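Häufige Fragen zum Sauerteig und zu meinem Backblog

Ich backe seit Jahren fast alles Brot selbst, und weil in meinem Postfach immer wieder dieselben Fragen landen, habe ich sie hier gesammelt. Wer etwas nicht findet, schreibt mir einfach über das Kontaktformular. Ich antworte, nur manchmal langsam (vor allem samstagsmäßig gelaunt, wenn der Ofen läuft!).

Stand: 10. Nov. 2024

Der Ansatz

Wie fange ich einen Sauerteig ganz neu an?
Mit Roggenvollkornmehl und lauwarmem Wasser, zu gleichen Teilen, in einem sauberen Glas. Ich nehme von beidem einen gehäuften Löffel, rühre um, lege den Deckel locker auf und lasse das Glas einen Tag in der Küche stehen. Dann kommt jeden Tag wieder je ein Löffel dazu. Zwischendurch riecht das Ganze mal nach altem Turnbeutel, mal nach Nagellackentferner, und genau da werfen die meisten alles weg. Bitte nicht! Nach ungefähr einer Woche riecht es säuerlich und ein bisschen nach Joghurt, und dann darf gebacken werden, beim ersten Mal am besten noch mit einer Prise Hefe als Sicherheitsnetz.

Muss der Ansatz einen Namen haben?
Müssen nicht. Meiner heißt Tomby, der Ableger für Weizen heißt Csonka, und ich bilde mir ein, dass ich beide deshalb seltener vergesse. Ins Glas schaue ich trotzdem nur, wenn der Deckel hochkommt.

Wie oft muss ich füttern?
Im Kühlschrank reicht einmal die Woche, und wenn ihr in den Urlaub fahrt, hält er auch drei Wochen durch. Danach ist er beleidigt und braucht zwei, drei Runden frisches Mehl, bis er wieder ordentlich geht. Bei Zimmertemperatur dagegen täglich, im Sommer gern auch zweimal. Im Juni hatte ich es in der Küche so warm, dass Tomby mir nachts über den Glasrand geklettert ist. Seitdem steht ein Teller drunter.

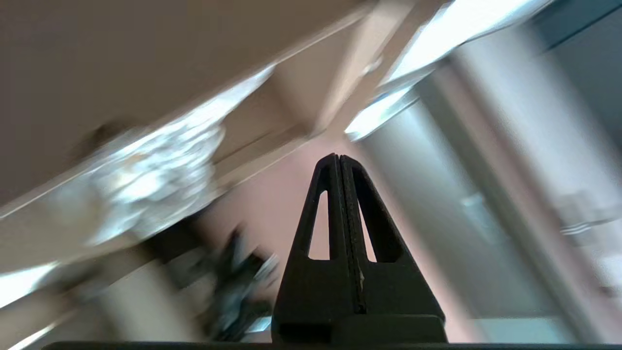 Was mache ich mit der grauen Flüssigkeit obendrauf?
Abgießen oder unterrühren, beides geht. Das ist Wasser mit etwas Alkohol, der Ansatz hat schlicht Hunger. Ich gieße ab, wenn ich es milder mag, und rühre unter, wenn ein kräftiges Roggenbrot daraus werden soll. Nur bei pelzigen Stellen oder rosa und orangen Streifen hört der Spaß auf, dann kommt alles weg und das Glas wird ausgekocht.

Kann ich Sauerteig einfrieren?
Ja, aber ich trockne lieber. Dünn auf Backpapier streichen, ein bis zwei Tage liegen lassen, zerbröseln, ab in ein Schraubglas. So eine Reserve hält ewig, und man kann sie in einem Briefumschlag verschicken, was ich sehr praktisch finde.

Teig und Backen

Welches Mehl nimmst du?
Für Roggenbrot fast immer Type 1150, für helle Brote Weizen 550, und ein Rest Dinkel geht eigentlich immer mit rein. Ich kaufe in der Mühle Garoleck, weil ich da mit dem Rad hinkomme. Ihr braucht dafür aber keine besondere Mühle! Mein erstes richtig gutes Brot war aus ganz normalem Supermarktmehl. Was stimmt: Jedes Mehl säuft anders. Haltet beim ersten Versuch mit einer neuen Sorte einen guten Schluck Wasser zurück und gebt ihn erst dazu, wenn der Teig danach verlangt.

Wie lautet denn nun dein Alltagsrezept?
Ich tippe es gern noch mal ab. 400 g Roggensauer (am Abend vorher angesetzt), dazu Weizenmehl, Salz und so viel Wasser, dass ein weicher, klebriger Teig entsteht, der gerade noch am Löffel hängt. Am Ende soll der Teigling in der Kastenform 900 g wiegen, das passt bei meiner Form genau. Alles mischen, eine halbe Stunde ruhen lassen, in die Form streichen, gehen lassen, bis die Oberfläche feine Risse bekommt. Heiß anbacken, nach zehn Minuten herunterdrehen und dann eine knappe Stunde weiterbacken.

Warum ist mein Brot innen klitschig?
Meistens zu früh angeschnitten. Roggen braucht nach dem Backen Zeit, bei mir mindestens über Nacht, auch wenn das ganze Haus duftet und alle mit dem Buttermesser danebenstehen. Wenn es am nächsten Tag immer noch klebt, war der Sauerteig vermutlich zu schwach oder der Ofen zu kalt. Ein billiges Ofenthermometer hat mir da die Augen geöffnet: Mein Ofen schummelt gewaltig.

Und wenn die Kruste reißt, aber an der falschen Stelle?
Dann war die Gare zu kurz oder der Schnitt zu zaghaft. Traut euch, ruhig einen Zentimeter tief, mit einer richtig scharfen Klinge und in einem Zug. Schmecken tut es sowieso, und am Frühstückstisch fragt keiner nach.
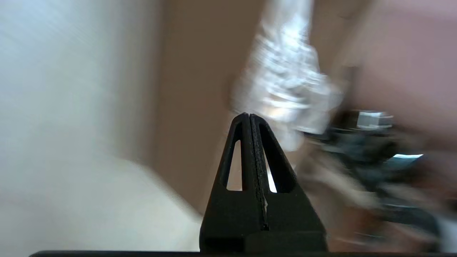 Blog, Kurse und Kleinkram

Gibst du Kurse?
Zweimal im Jahr, in der Lehrküche Rernex, und zwar in ganz kleiner Runde. Termine stehen im Newsletter, der inzwischen bis zu 4000 Leute erreicht (ich kann es selbst kaum glauben). Die Plätze sind leider fix weg, also am besten gleich antworten, wenn die Mail kommt.

Darf ich deine Rezepte weitergeben?
Klar, backt, teilt, ändert sie ab! Wenn ihr sie auf eurer eigenen Seite veröffentlicht, freue ich mich über einen Link. Ganze Texte bitte nicht kopieren.

Warum dauert die Freischaltung der Kommentare so lange?
Ich lese alle selbst. Nach meiner Sommerpause lagen 687 Stück in der Warteschlange, leider zum größten Teil Werbung für Sachen, die mit Brot wirklich nichts zu tun haben. Wenn euer Kommentar nach zwei Wochen noch fehlt, ist er wohl im Spam gelandet. Schickt ihn dann einfach noch mal.

Verschickst du Ableger von Tomby?
Getrocknet ja, solange der Vorrat reicht. Schickt mir einen frankierten Rückumschlag, die Adresse steht im Impressum.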